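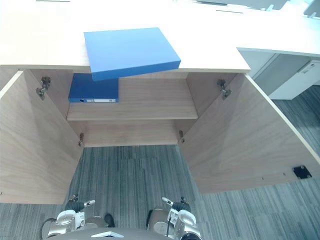
Hi Eldana,

Our open day was on 26 June 2025, and I promised you a report while it was still fresh, so here goes. We had 86 people through the door, which is well up on the one we ran in May, and the coffee ran out before lunch (my fault, I ordered for the May crowd).

The office filing demo was the one people hung around for. We had the wooden cabinet with both doors open, a dark blue lever-arch binder on the shelf inside and a bright blue box file up on top. I like this setup because everybody has a cabinet like it at work, so visitors get the point right away and start asking good questions. How does it know which shelf? What if the door sticks? Ayantu Yilma took most of those and did a great job, even with the very determined gentleman from Alemayehu who wanted to talk about hinges!

We ran 21 demos over the day and had to stop 2 of them. Both times it was a bad grip on the box file. It's a thick, smooth thing, and when it sits over the front edge of the top there isn't much room to come at it from below. Ayantu wants to try a slower approach from the side and I think she's right.

Money next. We spent $1820 of the Mostano grant on the day, mostly on printing, food and the extra tables. The receipts are in the shared folder. I still owe you the one for the signs - the print shop is sending it again.

Two visitors from Vorari asked for a longer session with their own binders and boxes, and Alline would like us to bring the demo to them. I'd love to say yes to both, but I need to know if travel can come out of this year's budget. Could you let me know before I write back to them?

Thanks again for all your help,

Project lead, Office Tasks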